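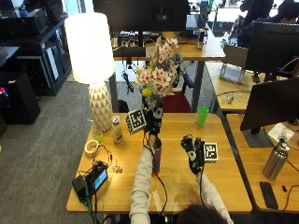
Household Chores and Current Machines: Are We There Yet?
Nokwood Facilities and Automation Forum > General Discussion

Posted by: facilities_desk_31
9 June 2020

Members are invited to comment on the following matter. Our department has been asked to state whether any commercially available machine could take over light housekeeping in shared offices and staff residences. The duties in question are clearing desks, rearranging flowers, putting away cups and wiping surfaces. Floor care is excluded, as that work is already contracted out.

My own position is that the answer remains no. A bouquet in a tall vase is a fair test. The stems differ in stiffness, the blossoms bruise, and the whole arrangement shifts when any part of it is touched. A person grips it without a second thought. I have not seen a machine do so reliably.

Responses from members with direct experience would be appreciated.

Posted by: Clistar_user

We operate a Clistar arm in our packing room and have done so since January. It places filled cartons on a pallet and performs that duty well. It has not been assigned anything else, and the supplier advised us against doing so.

I would agree with the original poster as regards flowers. I would not agree as regards cups. A rigid plastic cup standing by itself on a desk is well within the ability of present equipment, provided that the lighting is steady and the cup is always of the same type.

Posted by: facilities_desk_31

The proviso is the difficulty. Cups in our buildings are not all of the same type. Some are clear, some hold liquid, and they are left beside lamps, telephones and loose cables. Staff cannot be asked to prepare a desk for the machine before the machine prepares it for them.

Posted by: bench_and_line

I must object to the general tone of this thread. Every duty now performed by machine on our shop floor was once described as beyond reach. Part sorting was described that way five years ago. Our Eso cell now sorts mixed fasteners for two shifts, with one attendant.

The method that interests me is teaching by hand. A person wears gloves fitted with sensors and carries out the task in the ordinary manner, and the hand movements are recorded for later use. This permits delicate work to be captured without writing a rule for each stem or leaf. I consider it premature to declare the matter closed.

Posted by: Hsieh_bldg_services

The previous post conflates two questions. Recording how a hand moves is one matter. Reproducing the pressure of the fingertips with a mechanical hand is another, and the second is where trials tend to fail.

At the Hsieh Building we hosted a trial of a tidying unit over 20 working days. It was asked to clear 59 items from a set of prepared desks. It cleared 31. The remainder were dropped, missed or declined by the unit. Transparent items and cables accounted for most of the failures – cables in particular were never handled correctly.

Posted by: bench_and_line

Was the unit trained from human demonstration, or was it programmed in the conventional way?

Posted by: Hsieh_bldg_services

It was programmed in the conventional way. I accept that the distinction is relevant. I do not accept that it would have saved the glassware.

Posted by: second_floor_admin

May I raise the question of cost? Our cleaner completes a room of desks before the staff arrive and also waters the plants, reports failed bulbs and returns lost telephones. No proposal placed before us has included those duties.

Posted by: Clistar_user

That is a reasonable point. The comparison should be made against the whole position and should include the attendant's wages, which suppliers generally omit.

Posted by: facilities_desk_31

Thank you to all who have replied. I intend to report that machines are suitable for fixed, repeated handling of rigid items, and that general desk work should remain with staff for the present budget period. I will note the dissenting view on hand-taught systems.

Posted by: bench_and_line

Please also record that I asked for a review in the next budget period – and that the flower test be kept on the list.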